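Spring Open Day at the Issahaku Works, Peltasville
Apr 4, 2022

Carnby sold its paper and darkroom business to Issahaku in December, and the new owners have been eager to show that the place still has a pulse. So they opened the Peltasville plant to visitors, and I drove 150 miles to look at a building where most of the good parts happen in total darkness.

We went around in groups of 12. Our guide was Araba Wumbei, who has run the coating line through three changes of logo and spoke of each with the same patience. The line itself was stopped for the day, so she waved at it and told us how fast it goes. One man filmed this for several minutes.

The slitting room was better. Master rolls come in wide and leave as something you could get into a car, and the offcuts go in a bin that everyone in my group wanted to raid. We were asked not to. The old Carnby sign is still up over the door, and I gather the ladder needed to remove it is a matter for next year's budget. 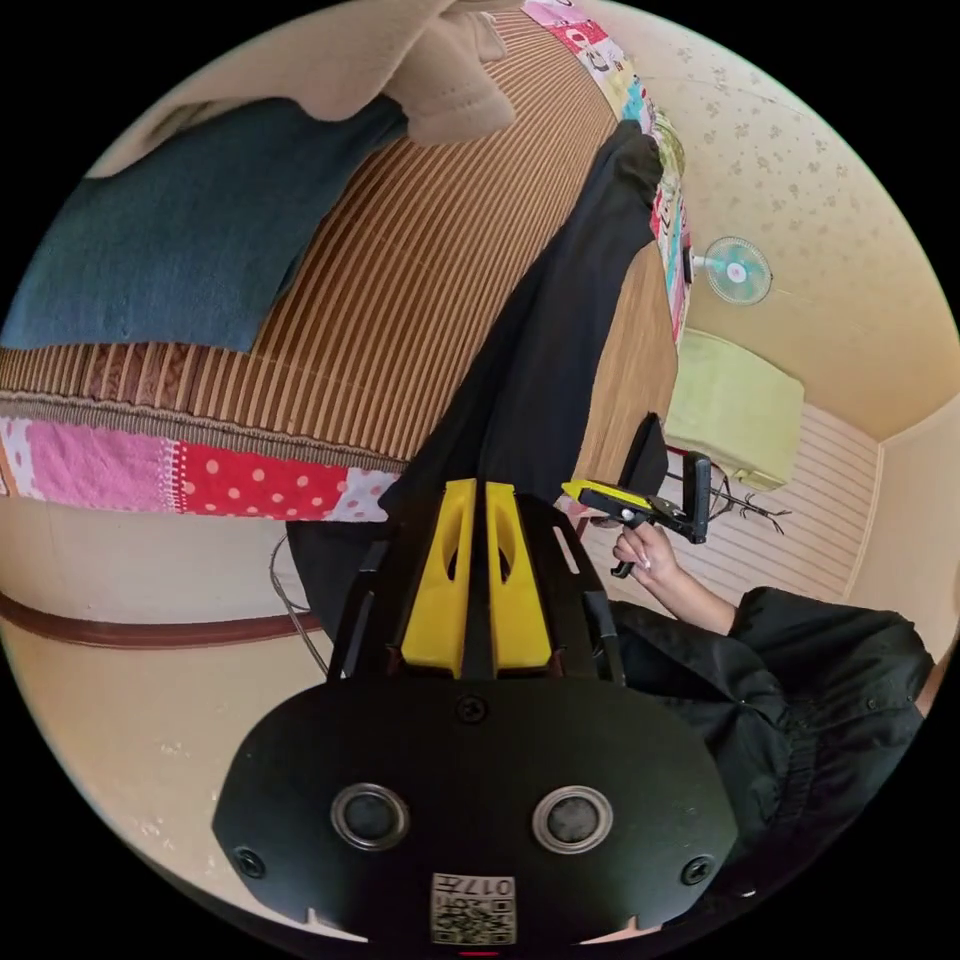 The yellow-fingered gripper, with a brown ribbed mat behind it.

Lunch was a sandwich and a talk by Kwesi Tsikata on the sale. He would not give the price – I asked twice – but he did say that 36 of the old staff stayed on, and that the Flondton warehouse will close once its stock is moved. Fiber-based paper stays in the catalog. The warm-tone line is "under review," a phrase that drew a groan from the back rows.

The shop had a box of discontinued grade 2 at half price. I bought two packs and a mug. The visitor counter by the exit read 2,317, and the parking lot had room for almost 150 cars, as I learned while waiting to get out of it.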